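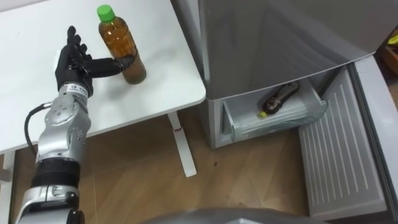
Figure 1. Robot hand and a plastic bottle at a white table.

Coaching Youth Soccer, Level 2
Handout for Session 6: Defending the corner kick
Instructor: Evangelia Andreadis

Please read this before the practical part on Sunday. In the last session we spoke about the throw-in, and several of you asked why I spend two sessions on situations when the ball is not moving. My answer is that at the age of 13 to 16 the players can learn these situations quite fast, and the coach has time to prepare them. In open play you have much less control.

1. What we know from our own matches

The numbers in this handout come from the matches which our students recorded in the Irnham youth league. It is a small collection and I ask you not to treat it as a law. Up to now we have 921 corner kicks. I would like to reach 1,000 before the end of the course, so please continue to send me your sheets.

From the 921 corners, 238 were played short. The other 683 were sent directly into the penalty area. In 235 of these direct corners, the first touch was made by an attacking player. This is a little more than one in three.

We did not write down the wind or the quality of the field, and I regret this now. On the field at Flunderton, for example, one corner is much lower than the other and the ball often does not arrive to the goal area at all.

2. Three ways to defend

Zonal defending. Each player is responsible for a space. He or she attacks any ball that comes into that space. Most teams put a line of four or five players across the goal area, with the strongest in the air at the near post and in the center. The weak point is that the defender usually jumps from a standing position, while the attacker arrives with a run.

Individual marking. Each defender takes one opponent and stays with this opponent until the ball is cleared. Young players understand it immediately. The weak point is that the attackers decide where everybody goes. If two attackers cross their runs, the defenders run into each other and one attacker becomes free.

Mixed defending. Usually three players protect zones (near post, center of the goal area, far side of the goal area) and the others mark the most dangerous opponents. I recommend to begin with this system for the under-15 teams. For the under-13 teams I would begin with individual marking, even if you plan to change it later.

3. The position of the body

This is the part which is most often forgotten in training. A defender who marks an opponent must see two things, the ball and the opponent. If she turns her face only to the ball, she loses the opponent behind her back. If she looks only at the opponent, she does not know when the ball arrives.

Teach the half-open position: the feet are not parallel, the hips point to a place between the ball and the opponent, and the weight is on the front part of the feet. One arm is held a little away from the body so that the player can feel movement. The arm may not hold or push. Referees in the youth league give this foul more often than before, and it is a penalty kick.

In the Julik club they train this without any ball for the first five minutes. The coach walks along the goal line with a raised hand, and the defenders must say how many fingers they see while their partner moves. The children like it very much and it costs nothing.

4. The goalkeeper

The goalkeeper begins in the center of the goal or one step behind the center, with an open position to the field. She should not stand on the near post. From the near post it is very difficult to go back for a long ball.

Agree on two words only. "Keeper" means that the goalkeeper comes for the ball and all the others make space. "Away" means that she stays and the defenders must clear. The word must be called early and loud. A late call is worse than no call, as the defender has already started to jump.

If you have a goalkeeper who is shy to speak, give the task to her in every small game during the week, also in games where there are no corners.

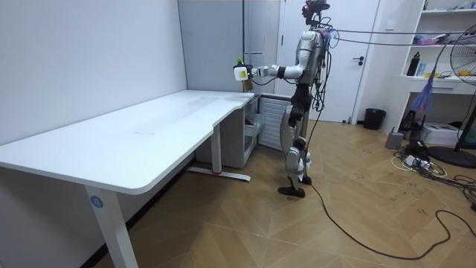 Figure 2. Humanoid robot with a plastic bottle in its gripper.

5. Players on the posts

There is a long discussion about this and I do not want to finish it here. A player on the near post closes a part of the goal, but you have then one player less in the zone where most balls arrive. A player on the far post also makes it more difficult to catch the attackers offside after the first clearance.

My own preference is one player on the near post for teams under 15, and no player on the far post. Luangrath, who taught this course before me, preferred both posts covered, and his notes are still in the library folder for those who want to compare. Please read pages 4 to 7 of these notes at least.

6. The short corner

When a second attacker comes to the corner flag, two defenders must go out. If only one goes, the attackers have two against one and the cross comes from a better angle. Decide before the match who these two are. Usually they are the player from the near-post area and the player at the edge of the penalty area on the same side.

Remember that the opponents must stay at least 10 yards from the corner arc until the ball is in play. Many young players do not know it and receive a yellow card for nothing.

7. After the first clearance

The corner is not finished when the ball is headed out. The whole line must move up together toward the edge of the penalty area. One player gives the signal, normally a central defender. The nearest player runs to the ball and tries to block the second cross or the shot.

Common mistakes which I see in this moment:
- the player on the post stays on the post and keeps everybody onside
- two players run to the same ball
- the defenders look at the ball and walk

8. Exercise for Sunday

Field: one penalty area with a full-size goal.
Players: seven defenders, one goalkeeper, six attackers, two servers (one at each corner).
Time: four blocks of six minutes, with two minutes of rest.

Block 1: the servers throw the ball by hand, attackers at half speed.
Block 2: the servers kick, attackers at full speed, individual marking.
Block 3: the same with mixed defending.
Block 4: free choice, short corners allowed. After each clearance the play continues until the ball leaves the penalty area or a goal is scored.

Change the servers after block 2. Those who do not play keep the record sheet: side of the corner, short or direct, first touch, result.

9. Homework

Watch one complete match of any level and draw every corner of one team on the blank diagrams. Mark with a circle the players who protect a zone and with a cross the players who mark an opponent. Write five or six sentences about what you would change. Drawings by hand are fine, but please write your name on each page.

Session 7 is about free kicks from the side. Bring the same diagrams again.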